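Driltow Two-Arm Bench: Set-up Guide
Section 6. Running the bench for visitors

Use this section when the bench is going to an open day, a school visit or a trade evening. It assumes the bench has been assembled and levelled as in Section 3 and that both arms have passed the joint check in Section 4. The cable sorting routine is the one we recommend for the public. It is slow enough to follow from behind the line and uses ordinary coiled cables you can replace at any hardware store.

6.1 Before the doors open

1. Tape the standing line on the floor. Visitors stay outside it whenever the arms are powered.
2. Clear the tabletop and wipe it down. Dust on the wood makes the coils slide.
3. Set out the colour trays. Use shallow ones; the fingers can catch a high rim.
4. Coil each cable and lay it flat. A cable tie is fine, but tuck the tail in.
5. Start the controller and load Vonska from the saved routines.
6. Set the speed limit to 18 per cent. Do not go above this with visitors present.
7. Press Home and wait for both arms to stop.

Note: Allow 17 minutes from power-on to the first run. Most of that is warm-up, and it can't be skipped.

CAUTION: Route the arm cables behind the table before pressing Home. A cable lying across the work area can be dragged into a tray.

6.2 Giving the demonstration

1. Tell the group which arm will move first.
2. Check that the line is clear, then press Run.
3. Keep one hand near the stop button for the whole routine. If you need to point at something, use the other hand.
4. When the routine finishes, wait for the green prompt on the controller before you reach over the table.
5. Put the cables back and press Reset.

Note: If a coil is dropped, let the routine finish — pausing it midway means homing both arms again.

CAUTION: Small children will duck under a raised barrier. With school groups, have a second adult at the line.

6.3 Between sessions

Wipe the finger pads after every 2 groups. Check the run counter at lunch. The pads are rated for 3000 grasps and should be changed early if the edges have begun to curl. Spare pads are in the Draltinard kit, under the foam.

6.4 Cable routine, arms over the table

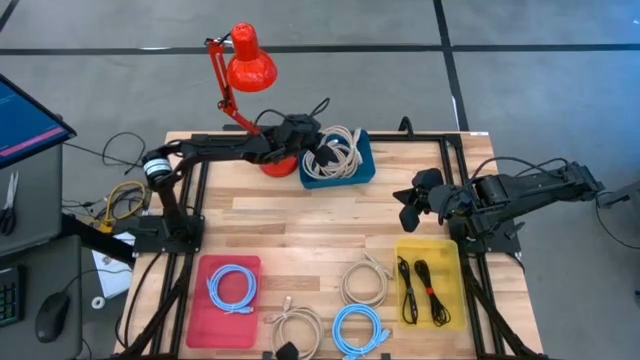
Nokuthula Jacobs wrote in after the November open day that the speed limit drops back to its default whenever the stop button is used, and asked that step 6 be repeated after every stop.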